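Week 2 - Reading survey claims about household goods

The Flerthorpe study gets quoted a lot, usually by people selling storage. It says the average home holds 1,916 separate objects. The later Ulitz recount got 1,924, and the press called that "growth." Eight objects! One kitchen drawer would cover it.

Questions to bring on Monday:
Who decided what counts as one object? Flerthorpe counted a pair of chopsticks as one, Ulitz as two.
Was a tube of glue an object or a supply? Neither report says.
Why were up to 440 homes dropped before the averages were run? Sandu calls this "cleaning." I would like to see the list.

Be careful with Saketetti's summary too - it rounds freely and gives no error range. 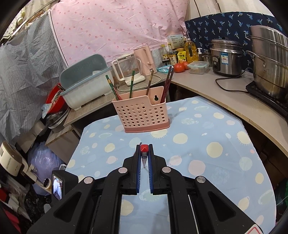
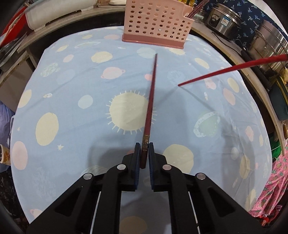 Small items: a tube with a red cap, then a dark red chopstick.

Course Reader, Issue 2, p. 14

Before you accept any total, find the counting rule. If you can't find one, treat the number as a guess, and say so in your write-up.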